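Forovance trains cloth-folding robot by remote control

Forovance has started teaching a robot arm to handle cloth by having people steer it through the job, the company said Thursday. The project, called Pal, has recorded 323 runs since February.

In each run, an operator moves a hand-held controller and the arm follows. A small camera at the wrist records what the two-finger gripper is working on, and the software stores that view along with the arm's movements. Most runs last roughly 70 seconds.

Marijke Hoekstra, who leads the work, said thin fabric is harder to teach than boxes or bottles. "It never lies the same way twice," she said. "The operator has to decide where to pinch, and that decision is what we want to record."

Four operators share the shifts. Of the runs recorded so far, 221 have been kept for training - the rest were dropped, mostly for pauses or missed grips.

Trustell, a linen service, is paying for part of the project and plans to try the system at its Zurnodum plant. Forovance has not given a date for the trial. Hoekstra said the team will stay with plain white cloth on a wooden table for now and add towels later.
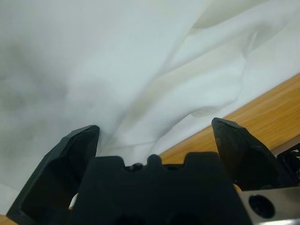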